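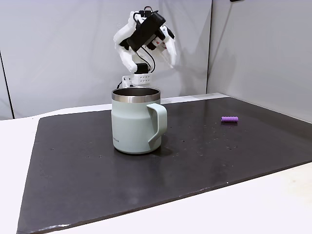
I gave up coffee in December, mostly to see if I could. For years I'd had my first cup before I was properly awake and my last one at four in the afternoon, and I was sleeping badly. The mug was half the habit. A plain sage-green one on a black mat is enough to make me want to put the kettle on, even now.

The first week was dull. I had a headache for two days and went to bed at nine. Duván Chambi, who I share an office with in Drokthorpe, had stopped the year before and told me to cut down slowly. I didn't listen.
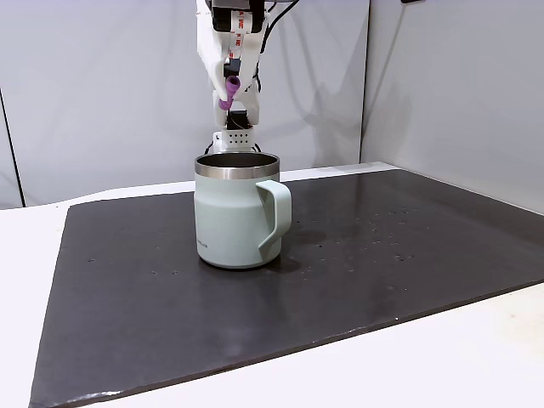

What I drink now

Mostly rooibos, with milk. I tried a chicory blend from Castellanos and didn't finish the packet. Peppermint is fine after lunch. I still have decaf at the weekend, from the café on Jindilow Road, and it costs the same as the real thing.

I added up what I used to spend there and it came to almost 900 pounds a year, so some of that is going towards a new bike.
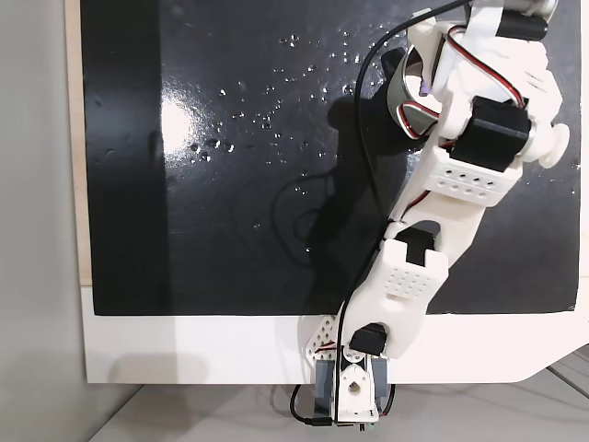
Sleep

Better, though not every night. I drop off faster and I don't wake at three as often. I have no plans to start again, but I haven't thrown the cafetière out either. It's in the cupboard under the stairs with the fondue set.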